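**From the Conversation Table: the small words for things that hold things**

April 10, 2024

In February our conversation table in Flanavport spent a whole evening on the word "bucket." I did not plan it. My plan was to speak about renting an apartment, and I had printed a sheet with useful phrases for talking to a landlord. Then Yuxi Qin told us that her kitchen ceiling was dripping and that she had put a bin under it, and a discussion started which we did not finish before the library closed.

Was it a bin? She showed with her hands how large it was. It had a handle that goes over the top, so two people said bucket. A man who learned his English in Scotland said pail was also possible, but he would not say it himself, because it made him think of milk and of the children's rhyme. Yuxi said that in her first textbook everything round and open was a "basin." She had used this word for years, and people always understood her, so she never had a reason to doubt it.

I have lived in English for 17 years and I still find this group of words harder than the grammar. The grammar has rules and you can complain about the exceptions. With containers, you have only other people's habits. A jar has a wide mouth and is often glass, but the cookie jar at my neighbor's is ceramic. A tub can hold margarine, or it can hold a grown man. A can of paint has a lid you can put back and a can of beans has not. When I asked my neighbor what makes a pot different from a pan, she answered very quickly that a pot is deep. Then she looked at her own shelf for a while and said that a saucepan is also deep.

My first language is German, and there it is not easier, I only do not notice it. For bucket we say *Eimer*, and *Eimer* is also what stands under the sink for the garbage. So when I came here I asked a hardware store for a "garbage bucket," and the clerk sold me an ordinary bucket. I did not want to correct him. I used it for the garbage until I moved.

Yuxi had a different problem. She says that in Chinese she often uses one general word for a smaller container with a lid, *hezi*, and in English she must decide every time between box and case and container. She chose "box" for everything. At her work in Clutirport she asked a colleague if she could borrow a box for her soup — the colleague brought her cardboard.

We have made a list since that evening, and it stands now at 98 words. I was surprised it became so long, and I think a few must go out again. "Vessel" I would keep, although you will mostly meet it in a recipe that wants to sound serious, or in a museum. "Receptacle" is on the trash can at the bus station and I have never heard a person say it. "Tote" caused an argument, as half of the table knows it only as a cloth bag and the others as a plastic thing with a lid for the garage. Both are right. "Caddy" was added by Mrs. Wiegand, who keeps her cleaning bottles in one, and she was the only one of us who knew it.

What helped us the most was to bring objects. I recommend this to any other group which reads this newsletter. When you work from a printed list, everybody nods. When there is a thing on the table, somebody must say the first word, and it is then that you hear the differences. At first we asked "What is it called?" and that was a mistake, as people became shy. Now we ask "What would you keep in it?" and the name comes by itself in the middle of the answer. A person says, "I would keep my buttons in this little tin," and does not notice that she has just said tin.

It is also good to mix in an object which holds nothing. The first time, somebody had brought a candle, and we learned more from the candle than I expected, because all of us wanted to describe it and the describing words are another difficulty. Spiky, prickly, thorny, pointed: which one for a cactus, which one for a chestnut shell, which one for a haircut? I would say a spiky haircut and a prickly cactus. A rose is thorny and so is a legal question. A prickly person is easily offended, and a thorny person I have never met.

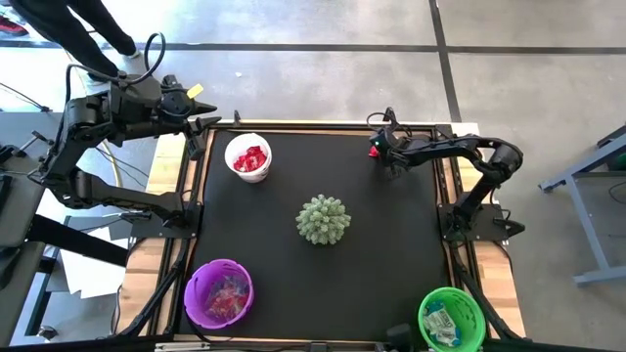

*White bucket, green spiky ball, and other things to name.*

Some practice sentences from our last meeting, which you are welcome to use at home:

- Could you hand me the bucket? No, the other one, with the lid.
- I keep the spare keys in a jar next to the door.
- Please don't throw that tub away, I can use it for the soup.
- Is there anything left in the carton?
- She put the buttons back in the tin and the tin back in the drawer.

Pay attention to *in the jar* and *into the jar*. In quick speech most people say "put it in the jar," and this is fine. But "he walked in the kitchen" and "he walked into the kitchen" are two different events, and it is worth practicing them aloud.

Also pay attention to *a coffee cup* and *a cup of coffee*. The first one can be empty. I explained this for my whole first year to my wife, who was learning with me, and then I ordered "a coffee cup" at Privik and they asked me if I wanted the blue or the gray.

**Next meetings.** We continue through the spring in the small room on the second floor of the Flanavport library, starting at 5 in the afternoon. The elevator is working again. The group is free and you do not need to register. Please bring one container from your home, clean and without anything breakable inside, and if possible a story about it. Beginners can sit next to me, I speak slowly.

Yuxi collects new words for the list. Write the word on a slip of paper together with the sentence where you heard it, and give it to her at the table. A word without a sentence she will not accept — I have tried with "firkin."

The kitchen ceiling has been repaired.

*Wolfram Schwerdtfeger*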